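Wolell Fingertip Service Kit, for the Bamen two-finger gripper

We use cookies to remember what is in your cart and to improve our site. Accept all / Manage preferences

Fingertips are consumables. The gripper's brochure mentions this in small type, near the warranty, and most owners learn it the slower way. The Wolell kit has what you need to put a worn Bamen gripper back in order at the bench - a pair of replacement tips, 9 plate screws (the gripper takes eight, and one will roll under something), a hex key, a lint-free cloth and a feeler gauge for setting the gap.

Fitting takes 13 minutes if you have done it before. Power down, lock the wrist, back out the two tip screws and slide the old tip straight off. Twisting it off also works, once. Wipe the seat, push the new tip home until the shoulder meets the plate, and tighten the screws a little at a time, side to side. Then close the gripper on the gauge and set zero in the arm's software. Skip the zero and the arm will keep reaching for where its old fingers used to end.

Home kitchens are hard on tips. Stone counters chip them, wood drags at them, and a metal faucet will take the point off one in a single careless approach.

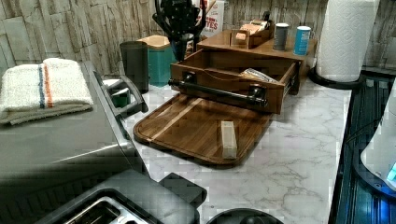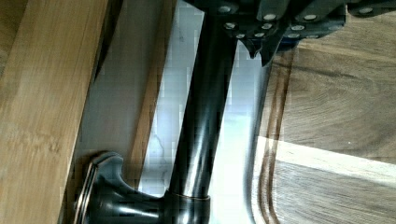 Can I replace only one tip of the pair?
You can, but the new tip will be longer than the worn one and the grip will pull to one side. Fit both, and keep the better of the old ones as a spare for test days.

Looking after the new set: wipe the tips after each session and look along the edges for nicks. Seidu Fiadzo, on our bench in Dustby, adds a dab of paint across each screw head so that a loose one gives itself away. Do not use thread locker on the tip screws. Every February we get a box of grippers in which somebody has, and we charge by the hour.

The kit fits Bamen wrists with the narrow mount. For the wide mount, order the adapter plate first and go over the clearances with Povilas Krūmiņa at the parts desk before cutting, filing or otherwise persuading anything to fit.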